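The Slow Return of Hard Water Maintenance

Property managers in the Plaseck district spent most of the last decade replacing water heaters on a fixed schedule. A tank went in, ran until the warranty expired, and was hauled away. The schedule was simple to budget for and took little account of what was happening inside the tank.

What was happening inside the tank was scale. Hard water carries dissolved calcium and magnesium. When the water is heated, calcium carbonate comes out of solution and settles on the nearest hot surface. In an electric tank that surface is the heating element. In a gas tank it is the floor directly above the burner. A layer of scale slows the transfer of heat, so the burner runs longer for the same volume of hot water and the metal under the layer runs hotter than it was designed to.

Somtochukwu Afolabi manages the mechanical systems in a group of older apartment buildings on the east side of the district. In December of last year she stopped the replacement schedule and put every tank on an inspection schedule instead. The buildings hold 103 heaters, most of them 50-gallon units in basement closets or under stairs.

"We were throwing out tanks that were fine and keeping tanks that were failing," Afolabi said. "The calendar couldn't tell them apart."

Her inspection takes less than an hour per unit. The technician records the incoming hardness with a titration kit, shuts off the gas or power, and draws water from the drain valve into a clear jar. Fine white sediment is normal. Flakes mean the scale has started to break loose from the tank wall. Rust color in the jar sends the technician to the anode rod, a length of magnesium or aluminum that hangs in the water and corrodes in place of the steel.

The anode is the part most often ignored. It sits under a hex head on top of the tank, often tight enough to need a breaker bar, and in many closets the ceiling is too low to pull it straight out. Segmented rods solve the clearance problem at a somewhat higher price. Afolabi's crew replaces any rod with bare core wire showing along a hand's width or more.

Hardness in the district runs at 12 grains per gallon on the east side and 11 on the west. Both readings fall in the range usually labeled very hard. The difference between the two sides comes from the wells, which draw on separate layers of limestone.

Valentin Bodin, a plumbing contractor who has worked in both areas, does not consider the gap important. Water temperature matters more in his experience. Scale forms faster as the setpoint goes up, and tanks in rental buildings are frequently set high to stretch a small tank across a large household. Bodin's usual recommendation is to store at 140 degrees Fahrenheit, where bacterial growth is well controlled, and install a mixing valve at the outlet to bring the delivered water down to a safe temperature. The valve itself will scale up in time – he cleans the cartridge yearly – but it is much cheaper than a tank.

Softening is the other option. A conventional ion exchange softener trades calcium and magnesium for sodium, and it works. It also needs salt, a drain connection, and floor space, and it sends brine to the sewer with each regeneration. Softened water can wear through an anode faster as well, so a building that installs a softener and drops its anode checks may come out behind.

Sivaprasad Thomas, who runs the repair shop at Varma, a plumbing supply house near the rail yard, sells softeners and is cautious about them. His first question to a customer is the hardness reading. His second is who will carry the salt. Where there is no clear answer to the second, he steers the customer toward a flushing plan.

The effects of hard water extend past the basement. Faucet aerators clog, and shower heads lose part of their spray pattern. Kitchen items pick up a chalky film when they are left to air dry, most visibly on glass, dark plastic, and polished steel.
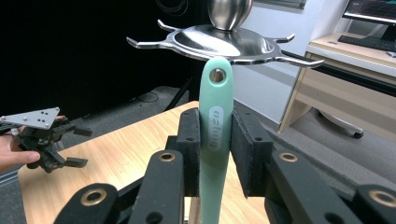

An OXO utensil with a mint-green handle.

The film is the same mineral found in the tank, and it dissolves in the same acids. White vinegar is adequate for kitchenware and aerators. Citric acid powder mixed with warm water works faster and leaves less odor. Neither should stand on natural stone, and neither should be combined with chlorine bleach.

For tankless heaters the procedure is more involved. A small pump circulates descaling solution through the heat exchanger by way of the service valves, followed by a clean water rinse. Units installed without service valves have to be partly disassembled, and Bodin adds the valves on the same visit.

Afolabi's records do not yet cover a full year, and she declines to project savings from them. The replacement line in her budget is smaller and the labor line is larger. Two technicians have been trained on the inspection sheet, which now includes a space for the expansion tank pressure. The next round of anode checks begins in December, starting with the oldest tanks on the east side.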